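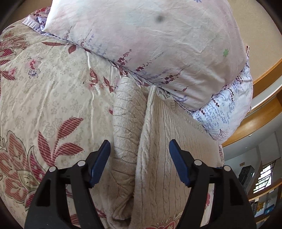
Re: [tumness-users] How are you all choosing where to grab soft stuff?

From: Essam Zaki
Date: February 2025

Hi Yoga, hi all,

Good question, and I've been meaning to write this up anyway, so you get the long version. Sorry in advance!

Yoga Pattinasarany wrote:
> We've been running the stock Tumness grasp head on bedding and clothes
> and it does fine on anything flat. As soon as there's a knit in the mix
> it goes for the middle of the fabric, pinches a bit of surface and comes
> up with nothing. Has anyone at Pradumstead tried something other than
> the depth-peak heuristic? Also, do you clean your demos by hand? We have
> a backlog and I'm dreading it.

Yes, same thing for us, and knits were by far the worst. The sweater on the bed at the top of this message is a good one to think about. It's a beige cable knit, lying partly under a big pillow, and it has ridges all over it. Depth peaks love ridges. Every twisted cable looks like a lovely little handle and hardly any of them is one. What you want is the long raised edge between the sleeve and the body, or the bunched part of the sleeve, where there's real slack to close on.

So what we do now (I've been calling it Tranari, the name stuck, don't ask) is split the choice in two. A small network first scores each patch for "could this be an edge or a fold with slack under it", trained only on the last moment before the jaws close in the hand-held demos. Then the usual policy picks among the best patches. That's really all there is to it. No new sensors, same wide-open approach pose as before.

We have 3843 demos in the bedroom set. After throwing out the ones where the jaws never closed on fabric we trained on 3393. For testing I did 100 grasps on knits the model hadn't seen, and the plain heuristic got 48 of them off the surface and held. Tranari did clearly better on the same garments, but I changed the finger pads halfway through its run, so I don't want to put a number on it until I've redone the whole thing properly. Please don't quote me yet!

A couple of things that bit us:

Printed bedding is nasty. Our sheets have big red flowers and striped leaves on a cream ground, and early on the edge scorer was happily firing on petal outlines. Shuffling the colors hard during training helped a lot. Plain blurring did nothing useful.

Pillows on top of clothes are still a mess. The scorer likes the seam where the pillow meets the sweater, and if you pull there you're fighting the pillow's weight. I'd love a cheap way to guess what's holding a fabric down. Right now I just mask a strip along the border between two objects, which is ugly and needs decent segmentation.

On cleaning by hand: I did it for the first batch and regretted it. Now I sort by jaw width at the end of the episode and only look at the odd ones in the middle. You'll miss some bad demos that way, and as far as I can tell the scorer doesn't care much.

Yoga, if you can send me a few of your failed knit grasps (raw is fine, any format) I'll run them through the scorer and mail you back the heat maps. I'd be curious whether your failures land on the cables too or somewhere else entirely. And does anyone have towels? I have hardly any towels.

Cheers,
Essam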